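Posted in: Short Fiction, Work & Machines

**Light Duties**

The job at Fimport paid by the pickup. You put a thing in a bin, you took the thing out of the bin, and a number on the wall of the break room went up by one. When I started in May the number was 258. By the time I quit it was 3,595, and I still did my own dishes.

I want to be fair to the Clurkatel. I had one at home for 10 weeks, on the staff discount. It was supposed to clear the floor before my shift. It came with a booklet that said "light household duties" on the first page and never used the phrase again.

Its best day was a Lego brick and two pens. It rolled up to the brick, thought it over, picked it up, and carried it down the hall to the toy box with great ceremony. The trip took 3 minutes. Then it went back for the first pen and put it in the dog's water.

"It's learning," said the man on the help line.

"From who?"

"From people like you, I guess. Where do you work?"

I told him. There was a long quiet on the line and I could hear him typing.

My sister thought I was being hard on it. She had been to the showroom in Pleserard, where one of them folded towels all afternoon behind a rope. I asked what size the towels were. All the same size, she said. I asked who brought them out and shook them flat. She said there was a girl for that.

At work they kept telling us the next one would be different. The next one was called Escobar, after the street, and Escobar was going to do shop floors, stockrooms, kitchens, the lot. The supervisor drew it on the board with big shoulders. Somebody asked if it would be able to get a sock out from behind a dryer. He drew a sock. Then he wiped it off and told us to get back to the bins.

So I went back to the bins. I had started to notice how much goes into letting go of a toy. You slow down before you get there. You feel it start to slip and your fingers fix that without asking you. I couldn't have told a machine how I did it, and that worried me, seeing as telling it was the job.

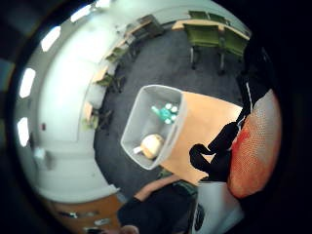
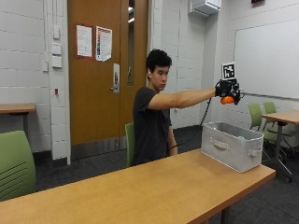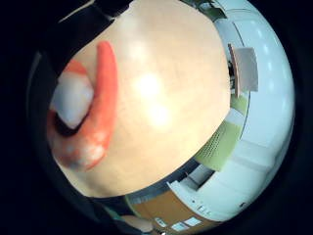 Can a machine pick up after a family yet?

Only if the family helps. It can manage a few things it has met before, on a clear floor, with plenty of time and a person nearby to fish the pen out of the water. I sold mine to a neighbor in the end. She keeps it in the garage with the door shut.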